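Taping cell notebook
30/04/2024
Entry by Shabani Biwott

Garrido cell, protective stop during seam press. Cell locked out, nobody hurt, one pressing pad sliced, one carton flattened at the corner. I think we have the cause and it's a beauty, so I'm writing it all down while I still remember the order it happened in.

What the cell was doing: normal closing run on the medium cartons, latest policy, guarding shut, reduced speed. Flaps folded nicely. Right arm picked up the gun, set it on the seam, started the pull. Left arm was holding the top of the carton as it should. Then, with the gun still travelling, the left arm lifted, hopped sideways across the seam and came down 200 mm from where it had been, straight into the path of the gun. The cutter went through the outer skin of the pad. Force limit tripped on the left arm, everything stopped, brakes on, tape still attached to the carton and the gun hanging there looking pleased with itself.

Good news first. The stop chain did exactly what we built it to do. Trip, both arms held, door stayed locked until the reset. I was on the outside of the guarding with my hand near the button and the cell beat me to it. Very happy with that part!

First guess was the arm. Checked the left arm's joint logs, no encoder faults, no following error worth a mention. Commanded position and actual position sit on top of each other the whole way through the hop. The arm went where it was told. So who told it?

Second guess was the cell camera losing the carton. Replayed the pose estimate, carton steady as a rock until the pad hit it. Not that either.

Which leaves the policy, and the policy only knows what we showed it. It was trained on the Plarndale recordings, some 2,000 closings done by hand with the wrist bands on, tracked through Zernik. I went back through those looking for anything with a hop in it.

How it should go, from the recordings. Flaps down, left hand holds, gun on the seam, pull, cut, gun away, then both hands on the top to bed the tape down. The press at the end is lovely for tracking: forearms level, palms flat, the panels on the bands facing up at the camera.

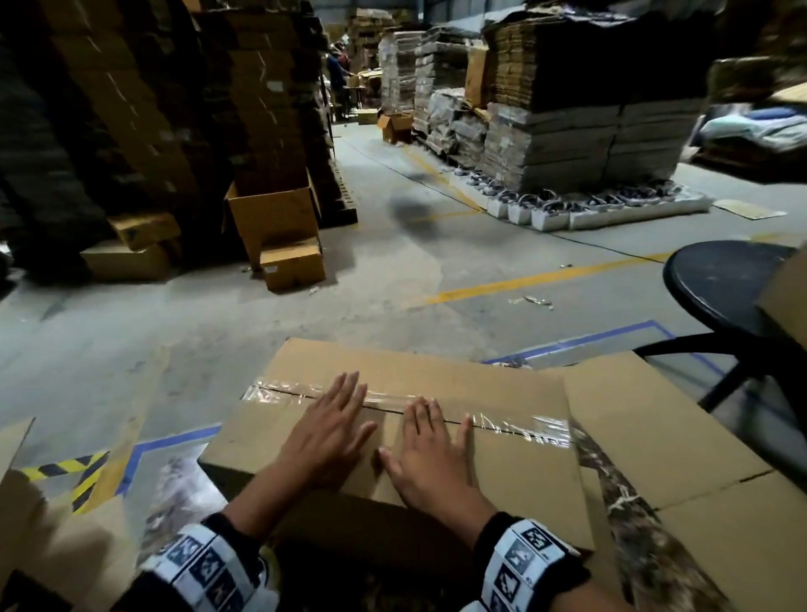 Plarndale recording, both palms on the taped seam. Clean view of both bands.

For frames like that one Zernik gives two solid wrists with almost no jitter. I plotted a batch of them and the traces look ruled. I'd started to think the data was fine and I was going to have to go looking in the network itself, which I was not looking forward to.

Then I sorted by residual instead of by date (should have done that before lunch) and a clump fell out the bottom. A set of 200 closings, all from the same shift, in which left wrist and right wrist trade places for a handful of frames and then trade back. On a plot it looks like the person's hands teleport through each other. In every case it happens while the gun is on the seam, and never in the final press.

Here is where it gets fun. The bands carry a whole row of markers each, and Zernik solves from whichever ones it can see. If a forearm rolls far enough that the row turns away from the camera, it drops back to the single marker on the little white unit. That's by design and it's a good design, it keeps the track alive through awkward wrist angles. It relies on that single marker being different on each side.

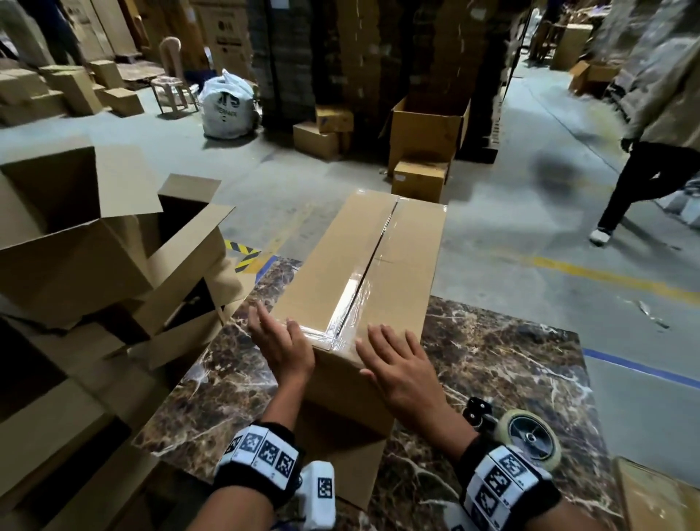 Hands on the near end after taping. White unit with its own marker, under the left band.

I dug out the band sets and read the white units one by one under the bench lamp. On one set, left and right units carry the same marker ID. Same print, same sheet, stuck on at the same time by somebody in a hurry. I'm fairly sure that somebody was me. I remember doing a batch of replacement stickers and being chuffed at how fast it went.

So the chain, as I read it:

Wearer's right forearm rolls inward to drive the gun. Band row on that side goes out of view. Zernik falls back to the unit marker, finds an ID it has down as left, and hands the label over. For those frames the left wrist is wherever the gun is. Filter smooths it into a quick sideways move, so it passes our jump check. Network learns that now and then, mid pull, the left hand nips across to the gun.

And that's what the cell did. It copied us faithfully. I went back to the hop in the cell log and laid it over one of the bad traces, and the shapes match so well I called the others over to look.

Things that bothered me about this explanation, so I checked them:

Why did the cell run fine for so long? The bad set is small next to the rest, so most of the time the policy follows the good ones. I pulled the start conditions from the bad closings and they lean heavily toward one layout: carton lying with the seam running away from the person, gun square on the seam, left hand flat beside it. Tonight's carton was loaded in that orientation for the first time since the retrain. It had only been fed crosswise up to then.

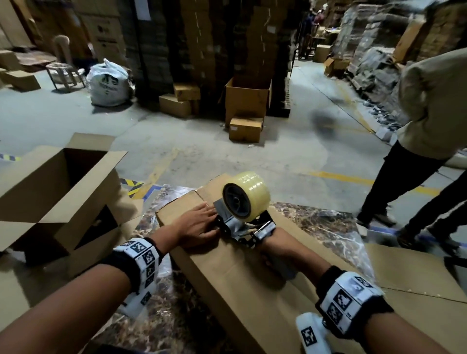
Seam running away from the wearer, gun on it, left hand flat on the top. Same orientation as the run that tripped.

Could it be glare from the tape instead? Fair question, Sorby raised it on the call, and the tape does throw a bright band in plenty of the recordings. But glare would give us dropouts, and what we have is a confident wrong answer. I masked the bright areas in a few bad closings and reran Zernik. Swap still there. Masked the unit markers and reran. Swap gone, short gap in its place. That did it for me.

Could it be the pressing hand being too close to the gun in the recordings? People do work with the left hand near the front of the dispenser. A person manages that without thinking. The arm has no such sense, and we gave it no rule about it. This is separate from the swap and I want it treated as a separate problem, see below.

Actions

Cell stays locked out with the tag on until the first three of these are closed. Please don't reset it to "have a quick look", the gun is still loaded and the cutter is exposed. If you need to clear the tape, isolate first and put the cutter guard on from the front.

1. Pull the bad set from training. Done tonight, moved to quarantine and not deleted, I want them for testing the new check.

2. Relabel the unit markers. Every band set gets read and logged before it goes back to Plarndale. Bands with duplicates go in the red tub. The sticker sheets now get cut left and right before anyone peels anything.

3. Keep-out around the gun. Left arm must not come inside a set distance of the cutter while the gun is off its holster, whatever the policy asks for. This sits in the cell controller, below the policy, so no amount of odd training can talk its way past it. Should have been there from day one. I've sketched the geometry on the next page; distance still to be agreed with Sorby once we've measured the gun properly with a full roll on.

4. Side-swap check in the import script. If the two wrists exchange positions between frames, flag the whole closing. Cheap to write, I've got a rough one running already and it catches every one in the quarantine folder plus two from another shift that I hadn't spotted. Those two look like a plain mis-track, will go through them tomorrow.

5. Jump check runs before the filter from now on. It was running after. Groan.

6. New pad for the left arm, and a spare. Keep the sliced one in the drawer with the incident form.

7. Retrain without the bad set, then run crosswise and lengthwise cartons with a blunt dummy gun before we go anywhere near a cutter. I'd like a good long stretch of lengthwise in particular.

Does this hurt the July trial? I don't think so. Retraining is the slow bit and it can go overnight. If the controller change gets reviewed promptly we lose very little, and we come out with a keep-out zone and a data check we badly needed. I'm properly excited to see the lengthwise runs with clean data, because the folding tonight was the best I've seen from the cell, crisp flaps and no chasing the carton about.

For whoever opens up in the morning: key is with me, isolator is locked off, air is dumped. Swapped and clean traces are plotted side by side in the incident folder. Have a look at the one marked "hop", it's a cracker.

Still to do: read the markers on the two band sets that are out at Plarndale at the moment. Have asked them to stop using those until I ring.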